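I own more small boxes than I have things to put in them, and I still think the clear ones with dividers are worth buying.
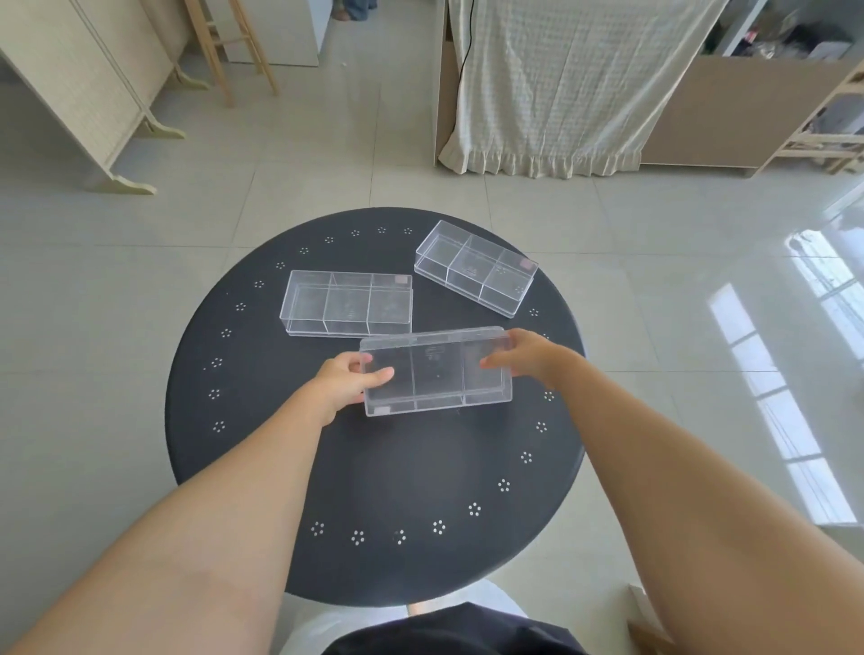
Three compartments to a box.

A lid hides things. With an open tray I see the buttons — and the gap where the buttons ran out. My sister Shireen prefers one deep drawer and spends her October evenings digging through it for a needle.

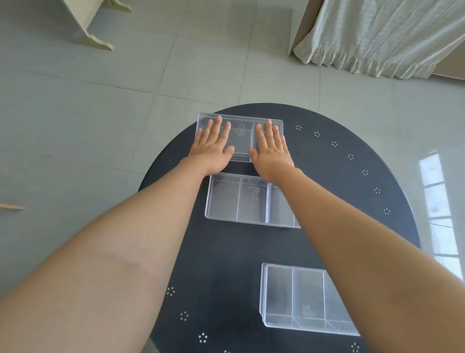

Clear trays on the dark table.

Buy two or three and fill those first. The drawer can keep the batteries.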